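4.3 Sorting and folding on the bed

Use this procedure when a wardrobe section is being emptied and refilled in one session. It applies to all Sovovar closet inserts with a shelf depth of 40 cm. For drawer inserts, see section 5.

Before you start

Make the bed and pull the bedspread smooth. Wrinkles under a garment transfer to the fold. Clear pillows and throws from the half you intend to use.

1. Place folded items at the head or the far side of the bed. Keep the near side free for folding.

2. Separate knits, denim and light tops. Do not fold a knit on top of an unfolded top.

3. Lift each heavy knit clear of the bedspread, let it hang until the ribs fall straight, then lower it. Lay light tops flat in the center, one at a time.

Jeans can stay folded next to the work area while a knit is being handled. A tall stack of finished clothing should stand well back from the edge, with the lime-green garment or whatever is next in line spread out in front of it.
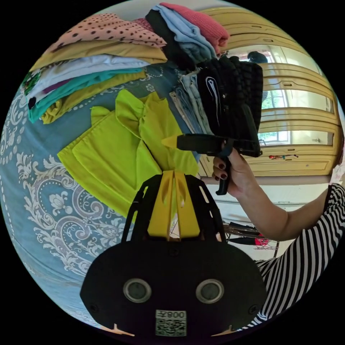

4. Fold sleeves inward to the center line, then fold the hem up to the collar. For thick ribbed knits, fold once only.

5. Check the width against the shelf template (part 416). Refold any item that extends past the marked line.

6. Move finished items to the stack. Heavy items go at the bottom.

Note – Stacks of more than 12 garments lean when carried. Split them before moving them to the shelf.

Caution: Do not hang wet or damp knits from the insert rail. The added weight stretches the shoulders and can pull the rail clips out of the side panel.

4.4 Loading the shelves

Load from the bottom shelf up. Leave a gap of 3 cm between the top of each stack and the shelf above it.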